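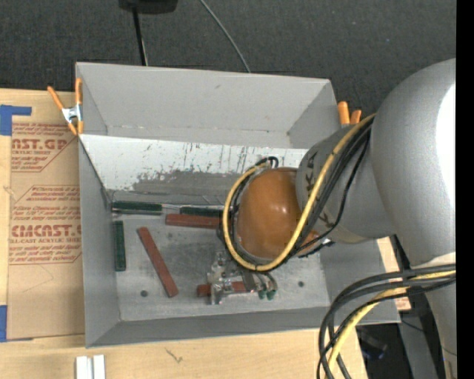 Markstead Toy Library
Block Bin and Table Corner: Spring Safety Check, with comments

Checked by: Mawuli Quansah
Second look and sign-off: Hernán Pacheco
Month: May
Started 9:15 in the morning, wrapped up before lunch

Ratings are OK, WATCH (fine for now, look again next time) and FIX (deal with it before the next family session). Comments are mine unless marked HP.

I love doing this corner. The block bin gets more use than anything else we own, and you can tell as soon as you look into it! There are 2,233 pieces on the Markstead list right now and I would trade a good few of them for another bin like this one.

PART 1. THE BIN

1.1 Stands flat on the table, no rocking
OK. Pushed down on each corner in turn and it stayed put. It's on the light wooden tabletop, same as at the winter check, and I think that's the right home for it.

1.2 Outer walls and rim free of cracks and sharp spots
OK. Ran a bare hand all the way along the rim, then did it again with a cotton ball (great trick, any burr grabs the fluff right away). Nothing caught. The gray sides are still smooth and matte.

1.3 Tall back section
OK. Small dark scuff near the upper center. It's only a mark, I couldn't feel it with a fingernail. The uneven seam low down is closed all the way along.
HP: Agree on the seam. Put it on the list for next time anyway, seams are where I'd expect trouble first.

1.4 Sloped panel inside
WATCH. This is the part with all the character. The pale surface has short dark scratches up and down it, plus specks, and along the lower part there's a wide patch where the light surface has rubbed away and you see gray. I wiped it hard with a damp white cloth and looked for flakes. None came off on the cloth. If we ever do see flakes, the bin comes out that same day and the panel gets redone or replaced.
HP: Please keep the cloth test as a standing item. I'd like it done by two people, one wiping and one looking, with the lamp on.

1.5 Floor of the bin
OK. Smudges and fine scratches, dull finish, nothing raised. There are two small dark round spots, one toward the lower left and one over on the right. Pressed on both with a thumb. No movement, no edge.
HP: Are the spots on the last sheet?
MQ: They aren't, but the last sheet doesn't have a line for the floor at all. I've added one, so now they're on record.

1.6 Pinch points where the walls meet the floor
OK. The left wall slopes in toward the floor and I wondered about small fingers there. Tried the finger probe along the whole length and it slides right out.

PART 2. THE BLOCKS

2.1 Right blocks in the bin, no strays from other sets
OK. Six in the bin, three dark green and three brick red, all the same narrow shape. That matches the card. Nothing from the Zakaria train set had wandered in, for once!

2.2 Corners and edges
OK. Took them out one by one and rolled each along my palm. I had fun with this part and probably took longer than I needed to. No chips worth writing down.

2.3 Color holding
OK. Rubbed each block twenty strokes with a damp cloth. No green and no red on the cloth.

2.4 Size check
OK. None of them goes into the small parts tube, lengthwise or any other way. The tube itself is kept in the top drawer with the finger probe, please put it back there.

2.5 Reach
OK. A block lying right up in the back left corner is the hardest one to get at, so I timed myself kneeling at child height. Easy enough for a five-year-old, a stretch for a three-year-old. A grown-up should be at the table when the little ones are using it.
HP: Can we say so on the card?
MQ: Done, in big letters.

2.6 Washed
OK. Warm water, drop of dish soap, dried on a towel on the drying rack overnight. Please don't soak them.

PART 3. TABLE AND FLOOR

3.1 Tabletop surface
OK. No splinters. I went over the front edge twice because that's where everybody leans.

3.2 Table legs and bolts
FIX, now OK. One bolt took half a turn. Retightened with the Drillon hand driver (lovely tool, whoever donated it, thank you). Tried the wobble test again after and it was solid.

3.3 Load
OK. The table plate says 265 pounds. We're nowhere near that, even on a busy morning with a few elbows on it.

3.4 Carpet
OK. Dark charcoal woven carpet. Checked for lifted edges and loops that could catch a toe and found none. It's a wonderful surface for noise, blocks hardly make a sound when they drop. It does hide crumbs very well, so vacuum even when it looks clean.

3.5 Cables and cords near the table
WATCH. Add this line for good. Any cable near the bin gets followed by hand from one end to the other, and nothing should hang where a child could pull on it or get an arm through a loop. Whoever is running the session looks before the doors open.
HP: Yes. Write initials on the day sheet when it's done.

3.6 Light
OK. Reads well from every side of the table at 10:30 with the blinds half down.

PART 4. CLEANING SUPPLIES

4.1 Spray bottle labeled
OK. The Plilness bottle has its new label, with the mixing amount on the back.

4.2 Stored out of reach
FIX. It was on the low shelf. Moved it to the tall cupboard and told the morning crew.
HP: Cupboard latch is stiff. I'll bring oil.

TO DO BEFORE THE NEXT CHECK

Cloth test on the sloped panel every 14 days, two people (MQ and HP to start)
Oil the cupboard latch (HP)
Copy the new floor and cable lines onto the blank forms (MQ)
Look at the back seam with the lamp (either)

Result: corner passed, open to families.

HP: Signed. Nice thorough job on the panel.
MQ: Thanks! Dress-up rail is next, and there's a hinge on the mirror I want to get a good look at.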